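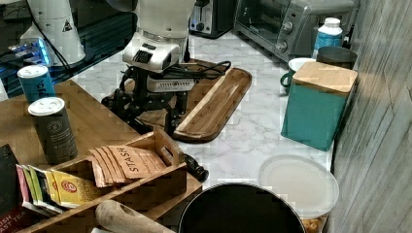 Cavanura is looking for people who care about what happens on a kitchen counter. We make storage and serving things for small kitchens (canisters, boards, trays, that sort of thing), and this November we are putting a new set through its paces with home cooks and tea drinkers before we settle on the final sizes. The counter is where it all gets decided! You have a toaster and a toaster oven at the back, a couple of tea tins parked on the bamboo cutting board, a green mug next to a teal canister with a bamboo lid, and then somebody wants to set down a serving tray. We want to learn how people sort that out in a real morning, in their own way, with no one telling them where anything goes.

Who we would love to hear from

You make a hot drink at home most days. Tea is great, coffee is great, cocoa is fine too. You don't need to be a good cook or a tidy person. If your counter is a mess by Sunday night, please apply – the last round had too many neat people in it and we learned less than we hoped.

You are 18 or older, you can lift a loaded tray, and you can get to our test kitchen on Lacson Street twice. Left-handed people are especially welcome. So are people who share a kitchen with roommates, parents or kids, and people with stiff or sore hands who find tight lids a pain. We have had long arguments in the office about lids and would like some better evidence.

What you would be doing

There are 2 visits, each lasting an afternoon, and a stretch of home use in between.

On the first visit you set up a counter from a pile of everyday things. You make yourself a drink and a snack, carry them to the table, then clear up. We ask you to talk while you work, and it's fine to grumble. After that we sit down and go through the shapes we are still unsure of: the height of the tray's lip, how wide a canister mouth should be so a scoop goes in without a fight, and whether a board should live flat on the counter or stand up against the wall.

Then you take a Deso starter set home for 3 weeks. Use it for whatever you like. Flour, dog biscuits, batteries, we really don't mind, and odd uses are often the most helpful ones. You keep a short diary, a few lines a day or a voice message if you hate writing.

On the second visit you bring the set back in whatever condition it's in (stains, chips and dents included) and set up the counter again. We finish with a group chat over tea and toast, which tends to run long because people get going about drawers.

What you get

Each participant receives $665, paid after the second visit. You also keep a full set from the final run once it's made, in the color you choose. Bus fare or parking is covered for both visits, and there's a snack table with gluten-free things on it.

If you can only make it to one visit, write to us anyway. We keep a list for shorter sessions and it's always moving.

A few practical notes

The test kitchen is on the ground floor and has step-free access from the side entrance. The counter is a fixed height, but we have a lower table you can work at instead. Please tell us about food allergies ahead of time. We take notes and sometimes sound recordings during the sessions, and you'll get a consent form to read at home before you come in.

How to apply

Send an email to Pao-chu Wan at the Cavanura studio with the subject line "Counter". Tell us what you drink in the morning, who you share your kitchen with, and one thing on your counter that's always in the way. A phone photo of the counter is very welcome, and please don't clean up first.

Gopinath Poojary runs the sessions and will call you for a quick chat if we think it's a match. He's usually free after 2 p.m., so let us know if that's a bad time. Everyone who writes gets an answer.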